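From: Hortensia Godoy
To: Polish & Finish list
Date: Wednesday, March 3, 2021
Subject: Re: [finish] White bloom on old polish, and wax or no wax

Abelardo Troncoso wrote:

> Morning all. I have a sideboard that came out of a damp house near Leiva
> and the top has gone milky over most of one end. Not rings as such, more
> of a fog. I was told it is french polish but the chap who told me also
> said the handles were silver and they are not.
>
> I have tried a bit of furniture cream, no change. My neighbour says strip
> it. My brother in law says mayonnaise. Before I do either, what would the
> list do? And once it is clear do I wax over, or leave it alone? I have a
> tin of Prulitz hard wax, nearly full.
>
> Also is anybody still getting flakes from Rutitz? Their site has been
> down since February.
>
> Abelardo

Abelardo — quick one, on my lunch, sorry for the state of this.

DON'T strip it. Please. Fog like that is nearly always moisture sat in the top of the polish, hasn't gone near the wood. If the mark was black I'd say different. Milky = finish, black = timber, that's the rule I was taught and it has held up mostly.

First find out what you've got. Cotton bud, drop of meths, somewhere out of sight — back edge or inside a leg. Count to ten, touch it. Sticky, it's shellac. Nothing happens, it is probably a lacquer of some sort and you can ignore half of what follows. Don't do the test on the top, I did that once in 443 words of instructions to a customer and he still did it on the top.

Get the cream off before anything else. White spirit on a rag, change the rag, do it again. Whatever you put on this week is now between you and the problem.

Then leave it. I mean it. Dry room, not next to the radiator, a fortnight if you can stand it. I've had bloom go by itself on a chest of drawers that I was all set to charge for. Humidity in my shop was 61 per cent this morning which is too high to be polishing anything, so I am doing paperwork and writing to you lot.

If it's still there after, a rag with the tiniest breath of meths on it. It should feel cold on your cheek and leave no wet at all. Glide on, glide off, like a plane landing and taking off again, never stop on the surface. One pass, wait, look. You are softening the very top so the damp can get out. Too much and you'll have a dull drag mark and be writing to us again, with a longer email. 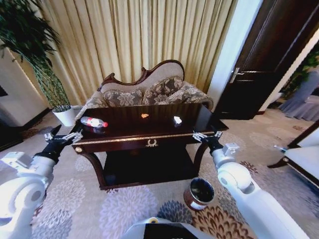 The mayonnaise thing does sort of work, on rings, it's the oil. Doesn't do anything a bit of plain oil wouldn't and then your sideboard smells of sandwiches. Same goes for toothpaste but worse, that one is an abrasive and people go at it in a little circle and end up with a matt patch the size of a coaster. I have 12 of those in my job book from last year alone. Twelve!

On wax. Depends what shine you want. A proper high gloss, leave it bare, wax will only knock it back and hold fingerprints. If it's more of a soft old glow then yes, thin as you can get it, leave over night, buff with something that isn't fluffy. The Prulitz is ok but it's stiff in a cold shed, stand the tin in warm water first. And not before the polish is hard again, so give it a few weeks. Wax over trapped damp and you've put a lid on it.

Also — felt under lamps, mats under anything with a drink in it, and not those rubbery ones. They react with some finishes and you get a print you will never shift. Ask me about the hall table. Actualy don't.

Rutitz: no idea about the website but the phone is being answered, I got a bag of blonde off them a fortnight ago, paid 26 for it, up again. Astano do a button flake that is fine for darker stuff if you strain it twice. Date your jars. Anything mixed more than six months back, test on glass and if it hasn't gone hard by the next day bin it.

Do send word how the sideboard comes along, and what the handles really are, I'd guess nickel plate. Can someone also remind me who has the list's spare polishing mop, it was meant to come to me after Leiva and it hasnt.

Got to go, delivery at the door

Hortensia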